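Skosuven: The Complete Series (Box Set)

Every episode of the slow Todum drama that your brother-in-law kept insisting "gets going in season two." He was right, and he has been unbearable since. The box holds 37 episodes on disc, plus the feature-length finale in which Inspector MacPherson finally opens the filing cabinet.

For newcomers: MacPherson is posted to Jirkach, a harbor town with one hotel and a great many people who were home all evening. She plans to stay a week. The writers had other ideas, and so did the ferry company.

Extras include 30 minutes of deleted scenes, most of them deleted for good cause, and a commentary by series creator Nabila Cherkaoui, who spends much of the pilot apologizing to the sound crew. The fold-out map of Jirkach is accurate except for the lighthouse, which moved between seasons. 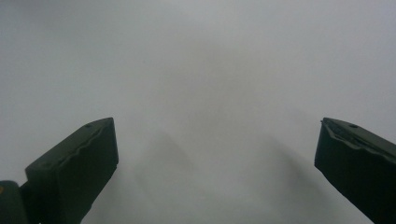
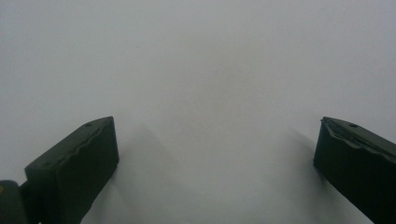 Skosuven Viewer's Companion, Vol. 2

The Companion ships with every set. It has an episode guide, a family tree (you will need it by the christening episode) and a long interview about the mayor's hat. Volume 1 is out of print, and we get letters.

Subtitles: English, French, Spanish. The whispering in episode six is subtitled as "whispering."

Discs play in all regions. The case is sturdy, though the hinge doesn't care for being opened past flat.

Release: November 2024. First pressing limited to 100 signed sets, one per customer, including customers with two email addresses.

Returns accepted on unopened sets. Disappointment with the ending is covered in the Companion, under "Letters."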